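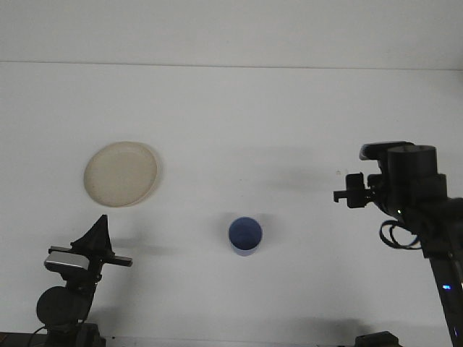
Table setting

Table setting is the way in which plates, cups, cutlery and cloths are placed on a table before people eat. The word is used also for the set of objects that one person receives, which is more exactly called a place setting or a cover. The customs differ much between countries and periods, and often between two houses in the same street.

Terms

A place setting is made of flatware (knives, forks and spoons), tableware such as plates and bowls, and the vessels for drinking. In everyday speech the word crockery covers both plates and cups. The rim of a plate is the raised or flat band around its edge, and the inner part where the food lies is called the well. Plates without a rim are known as coupe plates.

History

In many parts of medieval Europe the diners ate from a trencher, a thick slice of old bread, and later from a square or round piece of wood. Knives were usually brought by the guests themselves. The fork came into general use slowly, first in Italy, and it was for a long time considered an affected object in the north.

Until the nineteenth century the large dishes of a formal dinner were placed on the table together, a manner known as service à la française. It was then replaced step by step by service à la russe, where the dishes are brought one after another. This change left more free space on the table and increased the number of pieces of cutlery laid for each person.

Common arrangements

In the informal European setting the fork lies on the left of the plate and the knife on the right, with its blade turned towards the plate. The spoon for soup is placed outside the knife. Cutlery is used from the outside to the inside. The glass stands above the knife, and the napkin is laid on the left or on the plate.

For breakfast the cup and saucer are commonly put on the right, with the handle pointing to the right as well. In Turkey tea is often served in small glasses – the breakfast table has then many little dishes which are shared, and only a small plate for each person.

Local studies

The habits of ordinary households are less well recorded than those of courts and hotels. In the town of Notstead, Huguette Melnyk and Orhun Sarıgül collected written answers from 495 households about the daily evening meal. Their report, published on 10 May 2018, found that 200 of them laid a knife only when the food required it. Petrică Enache has objected that the questions did not separate meals with guests from meals without guests, and that the answers are for this reason difficult to compare.

See also

Crockery
Napkin folding
Service à la russe
Tablecloth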